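Recording with the hand grippers: questions I get asked a lot

Last updated May 2019

I look after the example recordings for the Clalter project, and most new people at Brirton send me the same handful of questions in their first fortnight. So I've put my answers in one place. If yours isn't covered, come and find me!

What am I being asked to do?

Everyday table jobs, over and over, with a gripper in each hand. You pick things up, you put them on a shelf, you take them off again. Each go is saved as one example, and the learning system trains on the whole pile.

How many do you need?

For the tidying set we're after 605 good ones. A session is 40, with a proper break somewhere in the middle (please take it, tired hands make odd movements). We had a go at longer sessions back in February and I ended up binning most of the last hour.

Why can't I just use my fingers?

I know, it's tempting when something slips. But the system has to learn from jaws that open and close, and fingers can do all sorts of clever things that jaws can't. If your thumb sneaks in to help, mark that one as spoilt and carry on.

Do I have to do it the same way every time?

Please don't! I'd much prefer a bit of variety. Start things in different spots, go a little quicker or slower, swap which hand goes first. What I do need is for the job itself to match the card. If the card says top shelf, it's top shelf.

What if I drop something?

Leave the recording running and pick it up with the gripper if you can reach. Those are some of the most useful examples we get, and Ramalho (our name for the training code) copes with them nicely. If it's gone on the floor, stop and start again.

Which objects are the tricky ones?

Disposable cups, easily. They weigh next to nothing, so a small nudge sends them skating, and if you squeeze too hard the side caves in. Come in slowly from the side and close the jaws only until the cup stops moving.

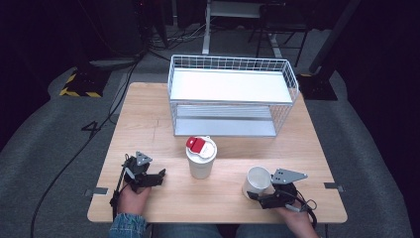 A lid changes things more than you'd think, too. It stiffens the rim, so you can get away with a firmer grip higher up, whereas an open cup wants a gentler touch. I keep the two kinds as separate labels in Zadico, our logging sheet, so do tick the right box.

What should I do with the other hand when it's not needed?

Keep it over the table, jaws open, and hold it fairly still. Waving it about gets recorded as well, and then I have to explain the waving to the people doing the training.

How do I know if a recording is any good?

The sheet shows a score out of 9 once it's saved. Anything under 4 I check myself, so you needn't delete it. A low score often just means you paused for a while - it doesn't mean you did anything wrong.

Can I watch my own recordings back?

Of course. Ask me for the folder name and I'll send it over. Most people only watch the first few and then get bored, but it does help with the grip.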